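Waraporn Paisan
10/7/18

ok kitchen thread, because 4 of you asked and I'm not typing it out 4 times

Moved into the Planutura place in July and the counters are STILL the thing I talk about most. Dark gray, speckled, shows nothing. Except when it does, see further down

Rule one, which I break daily: nothing lives on the counter. Things can visit. Plates, cups, the mail, whatever, but they go home before bed

Budget was 200 for the whole kitchen corner. Spent 100 on the curtain and rod and felt sick for a day. Would do it agian
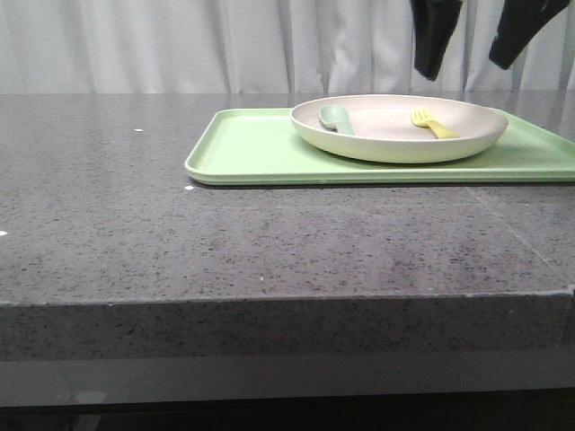
Curtain first. Jitpraphai on the high street, end of the roll, hemmed it myself with iron-on tape (do not look at the hem). Wanted tile behind there, got a quote, laughed, bought fabric. Plain white against the dark stone makes even a green tray and a plate look like I planned something. And it comes down and goes in the wash, try that with tile

The tray. Everyone needs one tray. Loose stuff goes on it, tray gets carried off, counter's done. 12 seconds, I timed it because my sister said I was exaggerating

Crumbs though. On a speckled counter you cannot see crumbs. You FEEL them. I wipe with my bare hand first and then the cloth, gross but it works

White bits show up, so salt and rice get caught. Pepper is gone forever, pepper belongs to the stone now

Someone asked what I clean it with. Dish soap, warm water, dry towel after. Tried the Gusutham spray and it left streaks, gave the bottle to my neighbor – she loves it on her glass table so fine
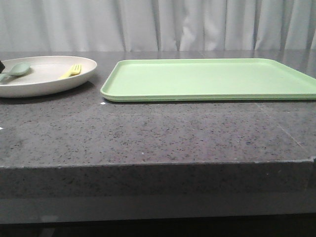 PLATES + KID STUFF

Ok the mismatched stuff. White plates are all Plistero, bought a few at a time whenever they had a sale. Spoons and forks I gave up matching. Pale green spoon, yellow fork, same plate, who cares. The colors help anyway, I can spot a yellow fork from accross the room

They used to have a drawer with dividers. Dividers lasted a week. Now it's one open bin, forks and spoons all in together, and the kids put their own away becuase there's no wrong place to put them

And yes I know about the line across the counter on the right, and the front lip is a bit chipped. Came with the place. I asked about a filler kit and got 12 different answers so it's staying for now

If anyone has fixed a chipped edge on dark speckled stone themselves, tell me what you used and what it cost. Pics please

More tomorrow if I get to the pantry – don't hold your breath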